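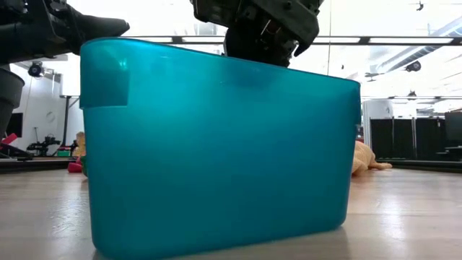 Bins, bins, bins

Quick one as I've got ten minutes before pickup. November tidy is on and the big plastic bins are the whole story this month, so please read even if you skip the rest.

First thing. The big bins are for soft stuff only. Coats, dress-ups, cushions, the picnic rugs. Not paint. Not the tins of nails (you know who you are). A full bin of hardware weighs a tonne and the handle bit at the top rim won't thank you for it.

Second. Labels. Ngozi Ugwu has done a new sheet of them and they're in the top drawer by the sink. Write on the label, not on the bin. Marker does come off with metho and a bit of elbow grease but I spent most of a morning on one bin and never want to do it again. Label goes on the short end, facing out, so we can read it once it's on the shelf.

Washing. Warm water, dish soap, soft cloth. No scourers please! They leave the plastic all scratched and then the dust sticks worse than before. Rinse, tip upside down on an old towel, leave overnight. Don't put lids on damp bins. We lost a whole set of tablecloths to mildew last winter, the good ones from Druvska too, and the smell in that cupboard hung about for weeks.

Floors. If a bin is sitting on the wooden boards, lift it, don't drag. Two people if it's full. Grit gets under the base and there are already a couple of long scratches near the Gevier Street door which we've been asked about. Felt pads don't stick to the plastic, we tried. An old bath mat underneath does the trick if you have to slide one a short way.

New bins. Order went in to Hoveck and came to $377 with delivery, a bit over what we had down but the cheap ones crack at the corners and we all remember that. Coming in December, date to be confirmed. Somtochukwu Aliyu has a ute and will pick up if they can't deliver to the side lane. If you can help unload, tell him direct, not me, I'll only forget.

Colours, as people keep asking. Teal is linen and dress-ups. Clear is craft. Anything else is whatever was in it when we found it, check before you tip it out. I know the teal ones aren't properly see-through, you get a shape and that's your lot, hence the labels, see above.

Giveaways. Odd lids, the cracked tubs and 2 laundry baskets are by the back step. Help yourselves. Whatever's left goes to the Ekpo Road tip shop at the end of the month. Cracked ones are fine for spuds or a worm farm if you drill a few holes.

Still missing: the lid with the blue clips, the label maker charger, and the long-handled dustpan. If its in your boot, no questions asked, just pop it back inside the door.

Shelf plan is taped up inside the cupboard. Heavy low, light high. Please dont rearrange it without a word to Ngozi, she measured everything twice.

Right, off to get the kids. Sign-up sheet for the December wash is on the fridge, the morning slots still need names.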